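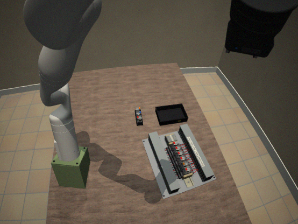 R. Wosmont
Materials technician, finishing bay

23 April 2022

Oil finish trial, batch 3, panels from the Prerkness delivery. Continued from the previous page.

Twelve hours after the second coat the Bucur oil was still tacky on the two panels nearest the door. The Sturnano hardwax had gone off evenly across all of its panels. Both were applied with the same type of pad, wiped after 15 minutes, same rack. Door end of the rack reads 3 degrees lower than the far end, so position is now a variable and should have been one from the start. Rack order to be shuffled for the next coat.

Moisture content before coating was between 8 and 9 per cent on the pin meter, with one panel at 11. That panel is marked on the back in pencil and left out of the averages.

Abrasion: 396 cycles on the hardwax before the sheen dropped below the limit. Bucur panel stopped at 167. The second figure is poor, but the film had not cured, so it is entered as provisional. Repeat at 27 days. Target remains 3,000 with the full three coats.

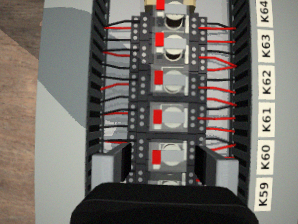 Weight on the abrader arm was checked before both runs and not changed between them. The paper was changed for the second run. It came from a new box, same grade, different lot number. I do not expect this to account for a gap of that size but have kept an offcut from each lot in the drawer.

Water spotting: no mark on the hardwax after one hour. Faint ring on the oil, gone by the next morning. Vinegar left a dull patch on both. Coffee not done, ran out of filter discs.

Colour: oil is visibly warmer on the end grain. Readings taken at three points per panel, entered in the spreadsheet under the panel number. Point B on panel 6 was taken over a knot and should be ignored.

To do
Shuffle rack, log temperature at both ends.
Third coat on all panels once the oil is dry to touch.
Order filter discs.
Ask for the remaining Prerkness boards to be kept flat until June. The top two in the stack have started to cup.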